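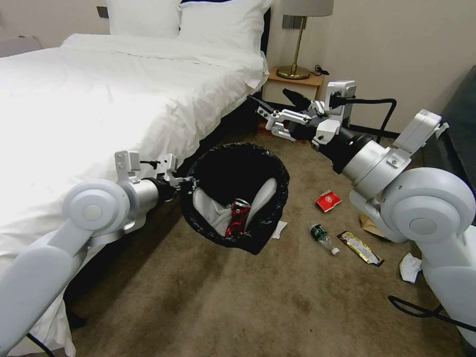

Bedside, room 412: bed, nightstand lamp and the trash bin with its black liner.

ROOM SAFETY AND TURNOVER CHECK
Property: Selbridge
Room: 412
Checked by: Sum-yee Kwan
Date: 12/04/2026
Marks: OK / FIX / WATCH

My comments run long, sorry, but the last person who had this floor left me a sheet of plain check marks and I spent half of February guessing what they meant!

BED

1. Linens clean, no stains or tears — OK
Pillows and duvet are the white set. I went over the duvet on both sides and found one pulled thread near the foot, small enough to leave alone.

2. Duvet and bed skirt clear of the walkway — WATCH
The skirt hangs long on the side away from the nightstand. I didn't catch a toe in it, but I was walking slowly and had the lights on. If somebody gets up at night for a glass of water it could be a different story. Could we try it pulled up a bit at that corner?

3. Headboard firm to the wall — OK
Gave it a good shove. Nothing moved.

NIGHTSTAND AND LAMP

4. Lamp stands steady — OK
Round brass base, sits flat. I love these lamps, by the way, so please don't swap them for the clip-on kind they have downstairs.

5. Shade straight and clear of the bulb — OK
Tightened the ring on top a half turn while I was there.

6. Cord in good shape and out of the way — WATCH
No nicks, no warm spots after 25 minutes switched on. The cord is short and curls up on top of the nightstand beside the base, right where people put down a phone or a cup. I'd like a cord clip on the back edge. We have a bag of them in the supply closet (the Stovumar ones, second shelf).

7. Wall plates and light switch tight, no cracks — OK
Checked the switch plate over the bed and the dark one by the lamp. Both snug.

TRASH

8. Bin emptied and relined — FIX
Still had a soda can in it and a bunch of white tissue. The can goes in recycling, so pull it out before you tie the bag. Liner was folded over the rim the way we like it, so whoever put that in, thank you.

9. Floor around the bin picked up — FIX
One scrap of tissue on the carpet by the bed. Easy to miss against all that white bedding! Look down along the skirt before you run the vacuum, and look under it too.

10. Bin sound, no sharp edges — OK
Ran a gloved hand around the rim. Always gloves for this one, even when the bag looks like it's only paper.

REST OF THE ROOM

11. Carpet flat, no lifted seams — OK
The seam by the door was glued after the last check and it's holding.

12. Dark gray seat: legs and cushions — OK
Found a pen and 25 cents down the side. Pen is at the desk.

13. Smoke alarm test — OK
Loud. Very loud. Warn the neighbors first — I forgot.

14. Door closes and latches on its own — FIX
It stops an inch short unless you help it. Same trouble as 143, and I think it's the same closer. Work order is in for both.

STILL OPEN
Items 8 and 9 before the next check-in, item 14 when the part comes. The cord clip I can do myself on my next round, and I'll bring the stepladder up then to dust the top of the closet.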